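Hello! I'm Vittoria and I run the Hawthorne Supper Club, and I'm after people who will come and eat soup with me and then tell me what they thought of it.

Let me back up a bit. I've been cooking for other people since I left school, and for the last few years I've been filling notebooks with soups. There are 253 of them now (my sister says a good many are the same lentil soup with a different hat on, and she may have a point). I'd like to turn the best ones into a proper book, with the working title *Faneo*, and before I do that I want them tested by ordinary people in ordinary kitchens, with blunt knives and a hob that only does "off" and "volcano".

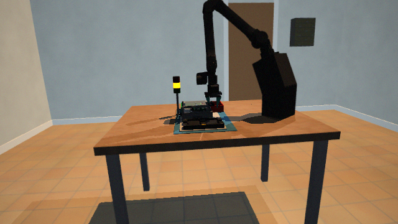 So I'm looking for 40 home cooks. You don't need to be any good! I'd quite like a handful of you to be nervous about onions. If you've cooked professionally, please do still write to me, but say so, as I'm keeping those places to a minimum.

## What you'd be doing

You'd get 3 recipes from me by post or email, whichever suits. Cook each one at home, once, exactly as written, even if you think I've gone mad with the vinegar. Feed it to whoever's about. Then fill in a short form: how long it took you, what you had to look up, what you swore at, whether there was any left. I want the swearing written down, it's the most useful bit.

After that, if you can get to us, there's a long Saturday lunch at the old Nukarus hall where we all sit down and argue about it. Bread is on me. Bring a jumper, the heating there has moods.

## What you'd get

I'll refund your ingredients up to a sensible amount (keep your receipts, a photo of them is fine), you'll be thanked by name in the book unless you'd rather not be, and you'll have a copy when it's printed. There's no fee, I'm afraid. The whole pot for testing is £4000 and most of that goes on food and the hall.

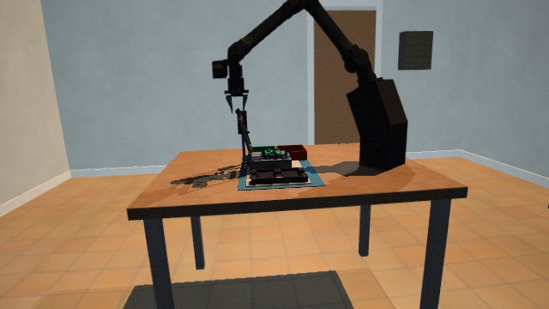 A few of the recipes have nuts, celery, fish or dairy in them, so tell me about allergies right at the start and I'll match you up properly. Vegetarians and vegans very welcome, I've got heaps for you. Children can help but the form has to come from someone over 18.

I'm especially short of people who cook for one, people who cook for six or more, and anyone with a slow cooker they love. My own died in March and I've not had the heart to replace it.

## How to put your name down

Drop a note through the door at the Zalier Bakery with "soup" on the envelope, or leave your details at the counter and they'll pass them on. Tell me who you cook for, what sort of hob you've got, and the last soup you made (tinned counts). I'll reply to everybody, though give me a week or so as I'm slow on the typing.

Any questions, just put them in the note.

Vittoria Rinaldi
5 October 2026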